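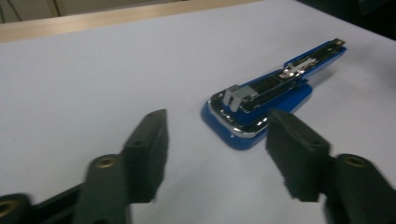
Blue stapler, open, front office

Porham office walk-through, 10 June 2020
Done by Urszula Wasilewska, second floor and the stairwell

I did the whole thing in one go this time, coffee in one hand and clipboard in the other, so forgive the handwriting if you ever see the paper copy. Comments are mine. Anything marked FIX needs a name next to it by the next walk-through, please!

1. Exit doors open all the way: OK
Both of them. The back one still groans like a haunted house but it opens.

2. Exit signs lit: FIX
The one by room 32 is flickering. Przemysław says he has the right bulb somewhere, so I put his name down before he could leave the room.

3. Stairwell clear: FIX
Two boxes from Wieczorek on the landing, again. I know they're only there "until lunch" (they were there in May too). Dorota is going to call and ask them to deliver to the ground floor.

4. Fire extinguishers in place, tags current: OK
Gauge in the green on every one I looked at. The kitchen one was behind the recycling bin and I moved the bin, so please leave it moved.

5. Power strips and cords: FIX
Somebody has plugged a strip into a strip under the window desks. I unplugged the second one and lost us the radio, sorry about that. The Vamix heater is fine to use but it goes straight into the wall, always, and it goes off when you leave — even if you're only running down for the mail.

6. Shelving and heavy storage: OK
The tall shelf is bolted properly now and doesn't budge when I lean on it. Binders are still stacked on top, though. I'm five foot two and I'd rather not meet one coming down.

7. Small tools and sharp things: OK with a comment
Scissors in the cup, points down. Paper cutter blade locked. Loose staples go in the little dish, please, and not on the carpet, where Renata found one with her sock.
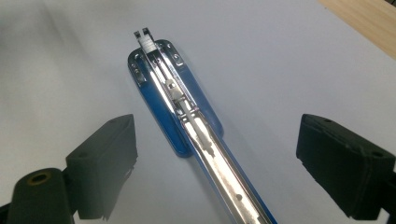
Same goes for thumbtacks. I swept up a few under the notice board and I'm sure I missed some.

8. First aid box: FIX
Bandages fine, burn gel expired, and the tweezers have gone for a walk. Zofia is ordering from Trerkano and says to tell her if you want anything else added.

9. Kitchen: OK
Kettle cord good, floor dry, toaster crumbs emptied (by me, you're welcome). Fridge was at 71 on the dial thermometer, which scared me until I saw it had been sitting on the counter. It's back inside now and I'll read it again tomorrow.

10. Lighting at desks: OK
Much better with the new lamps. Dorota's wobbles a bit but she likes it that way.

Still open from last time: the loose carpet edge outside the copy room. It's taped, and tape is all it's ever had. I'm putting it down as FIX, my name, and I'll chase the landlord this week.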